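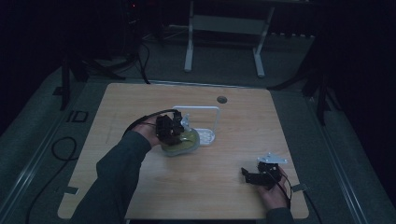 By Damir Jurić
Posted in Short Fiction, May 19, 2024

Stories > Short Fiction > The Open Day at Brestel

My aunt wanted to see the boats, so of course we ended up at the robots. The sign at the Brestel gate had two arrows on it and she followed the wrong one with complete confidence, up a flight of stairs and through a pair of swing doors, and by the time I'd caught her up she had a paper cup of tea in her hand and was asking a young man in a lanyard whether he'd do the washing-up at her house.

"Not me," he said. "Votar might, one day."

Votar was the arm they were all so proud of. It stood in the next hall behind a rope. What they were doing in our room was teaching it, and the teaching was done by a person, which surprised me more than any arm could have. The person was called Senad Georgiou. He had a black gripper in each hand and a wooden table in front of him, with a plastic bowl and a white dish rack on it, and he put the bowl in the rack. Then he took it out and put it in again.

I loved it at once. I can't explain this to people. I've watched football finals with less in my chest. He came at the bowl from the left, he came at it from the right, he tipped it up by the rim and passed it across from one set of jaws to the other, and every time there was a tiny moment when you thought it would go skidding off on to the carpet – and my aunt, who had stopped talking, breathed in through her teeth.

"How many is that?" she asked when he stopped for a drink.

"Since January? This one makes 2496."

"The same bowl?"

"The same bowl."

She thought that over. She had worked at Kaczmarczyk's, the bottling plant, from the age of sixteen, and had started there in 1955 when the caps still went on by hand, one girl to a crate. She told Senad this. He put his cup down and asked her how she'd held them, and she showed him, thumb on top and two fingers under, with her little finger stuck out for balance. Then he wanted to see it again, slower. Before long there were five or six visitors standing round watching my aunt put an imaginary cap on an imaginary bottle, and I was holding two handbags, hers and one belonging to a woman I'd never met.

"Would you like a go?" Senad said.

I said I thought her wrists might not be up to it. She gave me her tea.

He let her have the right-hand one and kept the left himself. They stood at the table hip to hip like people sharing a piano stool. The first time she squeezed too early and the jaws closed on nothing, and she said a word I had only ever heard from her at funerals. The second time she got the rim. She got it, and she lifted it, and she said "Now what?" in a voice I didn't know.

"Now wherever you like," said Senad.

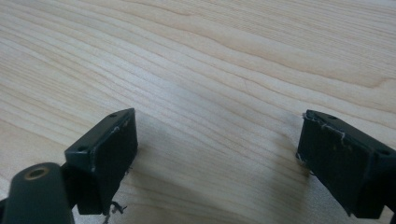
"Will the robot know it was me?" she asked him.

"It'll know how you did it," said Senad. "The way your hand moved gets saved with all the others, and it learns from the lot."

She was delighted with that. She put the bowl in the rack, a bit crooked, and left it crooked, and when he reached over to straighten it she tapped his sleeve. So it went in crooked – number 2497, and I suppose it is in there still.

Afterwards we went next door and stood at the rope to see Votar itself. It was doing cups that afternoon. It picked one up, waited, seemed to have a think, and set it down with the handle facing the wall. A boy on his father's shoulders clapped. I clapped too, much too loudly! My aunt only watched the grip, thumb side, finger side, and moved her own hand a little inside her coat pocket.

"It's slow," she said.

"It's learning."

"I was slow. Mrs Gostix used to stand behind me with a watch."

We never saw the boats. On the bus home she had the window seat and the leaflet, and she read me parts of it, the opening times and the name of the man who had paid for the roof. Somewhere past the reservoir she stopped reading and took my empty cup off me, thumb on top, two fingers under, and set it down very carefully on her knee.

More short fiction
The Ferry Timetable
What the Piano Tuner Left
Eggs for Brestel
A Second Coat of Green

Contact the editors | © 2024 the authors | Back to top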